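Comparing two arm controllers in simulation before you touch hardware
Last updated 3/25/23

This page covers the procedure we use at Clorevdale to compare a joint-space controller (Prorka) with a Cartesian one (Drollham) on the same small arm and the same pick task. It assumes you have the Jacquet simulator installed, the arm model loaded, and both controllers built as plugins. If the plugins don't load, fix that first. Nothing below will help with it.

The task is deliberately plain. The arm moves to a numbered block, closes the gripper, lifts, holds, and puts the block down at a target position. We score approach error, time to close, and whether the block is still between the jaws at the end of the hold.

Step 1. Fix the scene

Load the scene file and lock everything that isn't the arm or a block: table, walls, shelf, clock, lights. Set the random seed by hand and write it down. We use 42 for the first batch. Both controllers must run from the same seed list in the same order, or the comparison is worth very little.

Set the physics step to the same value for both plugins. Prorka reads it from the scene file. Drollham reads it from its own settings and will override the scene without a warning in the log. Check the value that gets printed at startup.

Step 2. Check the approach pose

Drive the arm to the pre-grasp pose with the jaws open and stop there. Look at it from a high view before running anything in a loop. Both fingertips need to clear the top of the block on the way down, and a high view makes a bad yaw angle easy to spot.

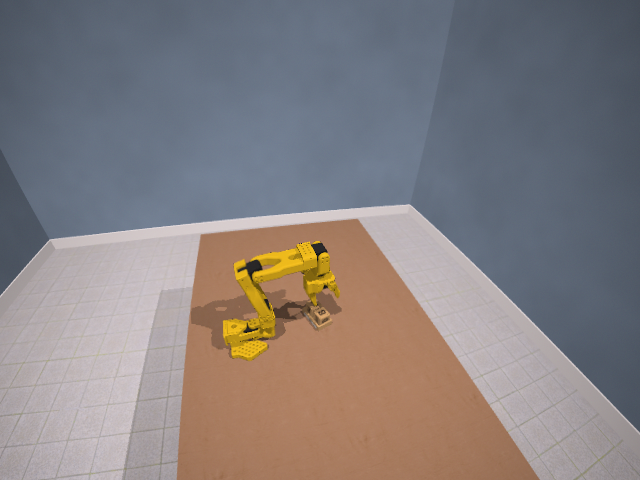 Yellow arm with the gripper lowered over a block, jaws open.

If the block sits at an angle to the jaws, turn the wrist until the closing direction is square to a pair of block faces. Drollham does this on its own when align_yaw is on. Prorka does not, so you have to pass the yaw in the target. For a fair run, turn align_yaw off and pass the same yaw to both.

One thing to watch for is unequal finger travel. With a gripper where one jaw is fixed and the other swings, the center of the opening shifts as the jaw moves. The tool point in the model should sit at the center of the opening at grasp width. If it was measured fully open, both controllers will push the block sideways on closing and you'll blame the wrong thing. Évan Rey lost most of a week to this in our first round.

Step 3. Set up the cameras

We record from several viewpoints at once. One looks down at the workspace and is used for yaw and position. The others sit near the level of the tabletop and are used for height. A camera level with the surface flattens the top to a sliver, which makes it poor for judging position but very good for seeing clearance under the fingers.

Keep the field of view the same for all of them. Keep shadows on. The shadow under the gripper is a useful second check on height when you review stills.
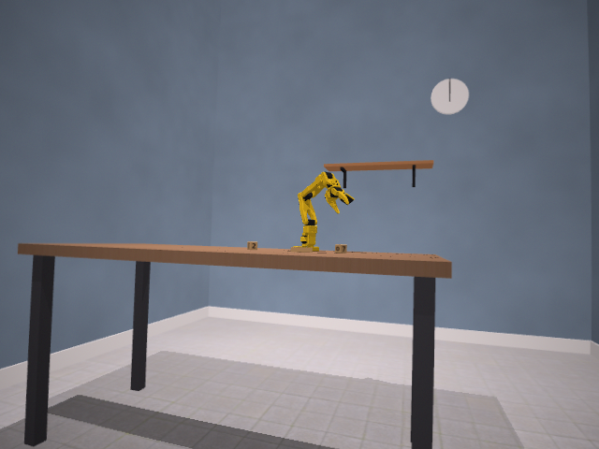 Can I use the depth output in place of a second camera?

You can for scoring, where the depth value at the fingertip is as good as the simulator's own pose. For debugging we still prefer a second view. Depth maps are slow to read by eye, and a joint that has taken the long way around is plain in a color still.

Step 4. Run the free-space moves first

Before any grasping, run each controller through moves that touch nothing. The list we use has 15 poses, including two with the arm folded close to its base and one near full reach. Log commanded and measured joint angles at every step.

The folded poses matter most. Prorka interpolates in joint space, so the path of the fingertip is a curve and may pass lower than either end pose. Drollham keeps the tip on a straight line and pays for it with large joint speeds whenever the elbow is tightly bent. Plot joint speed against time for both and mark the limit on the plot. If Drollham hits the limit, it slows the whole move down, and your timing figures will carry that into the grasp test.
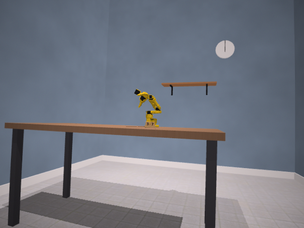
For the same reason, don't average the folded poses together with the rest. Report them on their own line. Clémence Royer set up the first version of our results sheet with a single mean for all poses, and the two controllers came out nearly equal. Split by pose group, they are far apart: Prorka is faster when folded, and Drollham is more accurate everywhere else.

Also save the controller gains next to each log. Gains drift between batches when people tune by hand, and a log without them can't be compared to anything later.

Step 5. Run the grasp test

Each run picks a block by number, and the script shuffles block positions from the seed. Do 100 runs per controller. Start each run from the same home pose and let the blocks settle before the first command goes out. Mathis Deschamps found that commanding the arm during the settling period gave both controllers a random offset that looked like noise in the pose estimate.

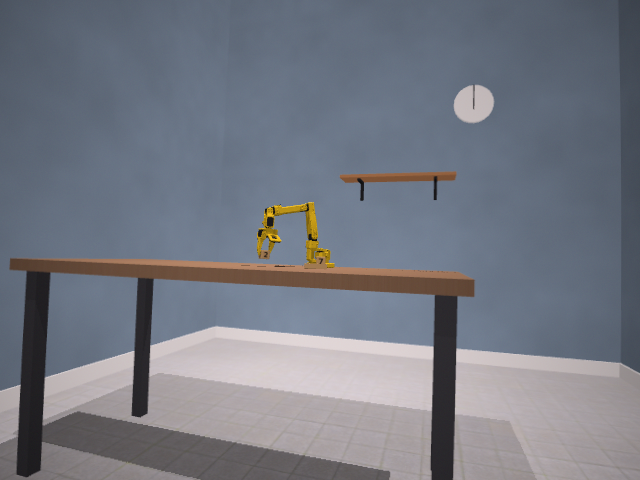 Most failed grasps come from the last part of the descent. Watch that part at reduced playback speed before reading the scores. The number on the front face helps here, as you can match the still to the target field in the log: with the 2 under the open fingers and the 7 on the pale pad by the base, the log should say target 2. If it says 7, the run is void and the shuffle was applied after the command was built. Delete it from both controllers' sets - dropping it from one only will skew the totals.

Step 6. Score and compare

Use these fields and leave the rest out of the summary:

approach_err: distance from tool point to block center when closing starts
t_close: time from first command to closed jaws
held: block between the jaws at the end of the hold
peak_speed: highest joint speed in the run, as a share of the limit

Repeat any run where held is false 3 times with the same seed. The simulator should give the same result each time. If it doesn't, a plugin is reading wall-clock time somewhere, and you should stop and find it. Drollham did this until the May build.

Known problems

The Jacquet contact solver lets small blocks creep slowly when the jaws are closed at low force. Agathe Lacroix raised the contact friction to hide it, and we later took that change out. Shorten the hold if the creep affects your scores, and do it for both.

Prorka ignores the gripper width in the target message and always opens fully. Leave more room between blocks when you write the shuffle limits.

Questions about the scripts go to Faizal Sumampouw. Please attach the seed, the gains file and the startup log.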